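Progress report to the Vikell Fund
Project: Walkway Under the Viaduct, second reporting period
Prepared by Bezawit Wako, project coordinator, Gitton Access Group
February 18, 2006

Dear colleagues of the Fund,

I am sending you the report for the second period of our grant. It covers the work from the beginning of December until now. I will write first about the field work, then about the talks with the owners of the shops, then about money and the delays. The tables are in the annex, which comes in a separate envelope.

1. What we promised for this period

In the plan which you approved, we said that we will do a full walk-through of the pavement under the viaduct, make a record of all obstacles on or near the tactile strip, and start conversations with the people who park there. We also promised a first draft of the parking proposal for the district office. The walk-through and the record are finished. The conversations are going on. The draft is late, and I explain this in part 4.

2. Field work

The surveyed section is 158 meters long, measured along the planting bed. We visited it in the morning, at midday and in the early evening, because the use of the pavement is very different in these hours. Our form has one line for each obstacle: what it is, how far it stands from the tactile strip, and if a person with a long cane can pass without leaving the strip.

The pavement is wide, and this is the good side of the site. The surface is mostly smooth and there is enough space for people on foot and also for some parking, if the parking has its own place. The pillars of the viaduct divide the space in a natural way. Many riders already use the pillars like this and leave their scooters close to the base, where they disturb very few people. We think the proposal should build on this habit.

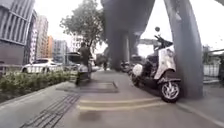

Riding on the pavement is a separate problem from parking, and in the first report we did not give it enough attention. The members of our group with low vision told us that a parked scooter is unpleasant but a moving one is frightening, especially when it comes from behind. Under the viaduct the sound comes back from the concrete and it is difficult to know the direction. We have now added a second page to the form for moving vehicles. I ask for your understanding that the numbers for riding start only from January and cannot be compared with the first period.

We also looked at the drain covers. Where the strip comes near to a cover, the foot feels a change of surface which can be taken for the end of the guidance. The consultant from Skolex, who helped us with the technical part, recommends a short warning surface before each cover. This is a cheap measure and we will put it in the proposal. The green bed with the low shrubs makes no difficulty. Its raised curb is even useful, as several cane users follow it when they lose the strip.

3. Conversations with riders and shops

We gave out 110 leaflets to riders and shop workers. The leaflet is one page, with a drawing of the strip and the sentence "Please leave this line free." Most people took it politely. Some of them said they did not know what the ridges are for, and thought it was against slipping in the rain. I must say this surprised me — the strip has been there for years.

The delivery riders were more difficult to reach, as they stop only for short moments. Their company, Moroz, answered our letter in January and invited us to speak at a morning meeting of the riders. We went there with two members of our group, one of whom is blind, and he let the riders try his cane on a piece of tactile tile. This half hour gave us more than all the leaflets, in my opinion. Moroz has agreed to put the rule about the strip in the papers which each new rider receives.

The shops along the street side have a different interest. They want customers to be able to stop near the door, and they are afraid that marked parking under the viaduct will be too far for a person who is buying only one thing. We proposed short-stay places between the pillars on their side. Two shops have signed a letter of support, and others wish to see the drawing first.
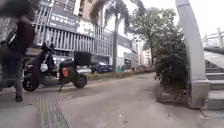
Why do we not simply ask for a full ban on scooters on this pavement?
We discussed this inside the group and decided against it for the present. A ban without places to park would move the scooters to the next street, where the pavement is narrow and has no tactile strip at all. We prefer marked places first, and a strict rule for the strip together with them.

4. Delays and changes

The draft of the proposal should have been ready at the end of December. It is not ready. Our draftsman was ill for 3 weeks, and the district office changed the format for drawings in the middle of our work. The text part is complete, and the drawing of the parking places is now with Skolex for checking. We expect to send you both before the next payment is due.

5. Money

Spending is below the plan, mainly because the drawing is not yet paid. Printing cost more than we expected, as we made a second version of the leaflet with larger letters. We ask your permission to cover this difference from the travel line, where we have money left. No other change in the budget is requested.

6. Next period

We will finish the proposal, present it at the district office, and repeat the walk-through in the same hours with the same form. We would also like to invite a person from the Fund to walk the section with us, if possible in the early evening, when it is most busy.

With respect,
Bezawit Wako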